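4.2 Changes in the work at the sorting bench

Povance cleans and repairs team uniforms for schools and amateur leagues. Before the cell was installed in April, two attendants per shift lifted each garment from the pile, opened it out, checked it for damage and folded it. The cell, supplied by Hisano, took over the lifting and the first fold. Checking stayed with the attendants. Our log covers 2,972 garments, of which 1,697 were jerseys.

Jerseys were the hardest items to hand over. Attendants told us they find the collar by feel and shake the garment once. The arm takes hold of a jersey near the collar and lets it hang (Figure 3), and the attendant then decides whether it can be folded or must go to repair.

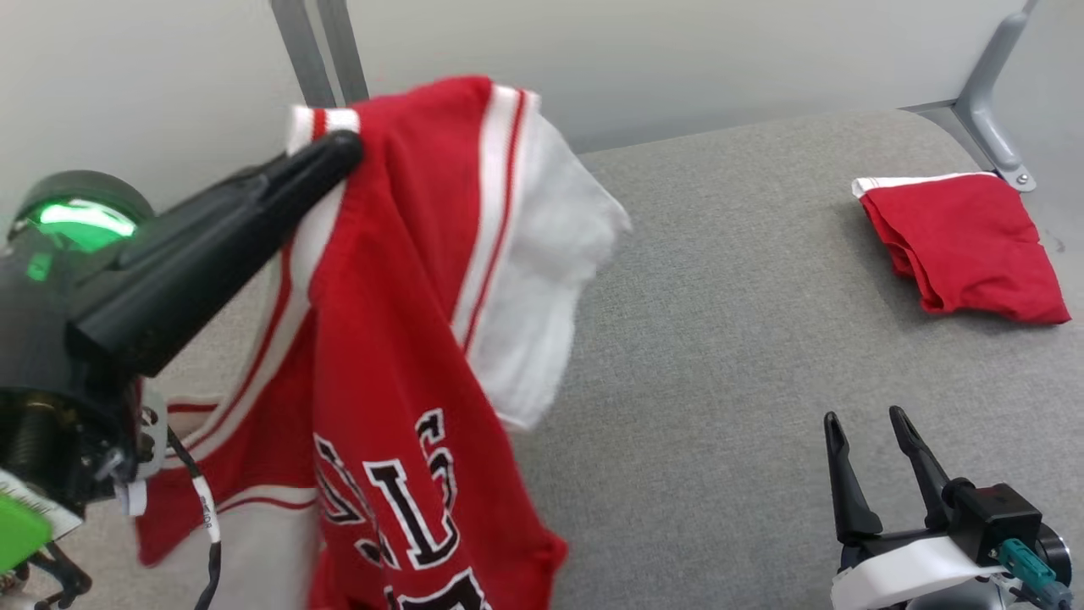

Figure 3. Gripper holding a red and white jersey near its striped collar. A folded red garment lies on the gray surface behind it.

Attendants stepped in on 112 jerseys. In 44 of these cases the sleeve was caught inside the body of the garment. The rest were mostly jerseys with heavy lettering, where the stiff print kept the front from opening. These interventions were short, but they came without warning, and attendants said they could not start a repair while a batch was running. The shift lead at the Adlow site moved the mending table next to the cell for this reason. At the Rosales site it stayed in the back room, and attendants there reported more walking than before.

Mixed batches raised a second issue. When items of similar color lie close together, the attendant has to judge whether the arm will pick up one or both.

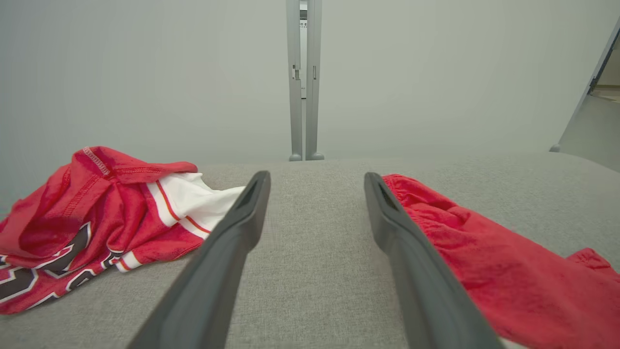 Figure 4. Wrist camera view of a crumpled jersey (left) and a second red garment (right), with the gripper fingers between them.

At both sites attendants began to spread garments out before starting a batch. The task was not in the written procedure and no time was allotted to it. Several described it as the part of the job they liked least. They also said their shoulders were less sore at the end of a shift, and none asked to go back to lifting by hand.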